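Spent most of April on the Gilbert hair set, and it's nearly ready to go up. The base mesh came in at 181 strands, which is low, but it holds its shape when the figure sits down. Shobha Hegde tested it in Sornov and found the fringe poking through the forehead in 2 poses. I fixed one with a morph.

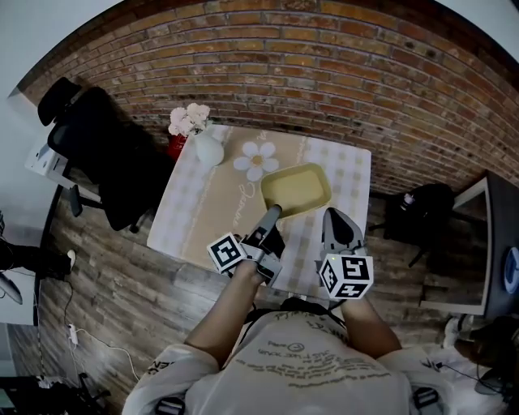
The other will have to wait for the update. Textures are next - 80 colors was too many, so I'm cutting the pastels. If you bought the older Turnine set, the materials load on this one too.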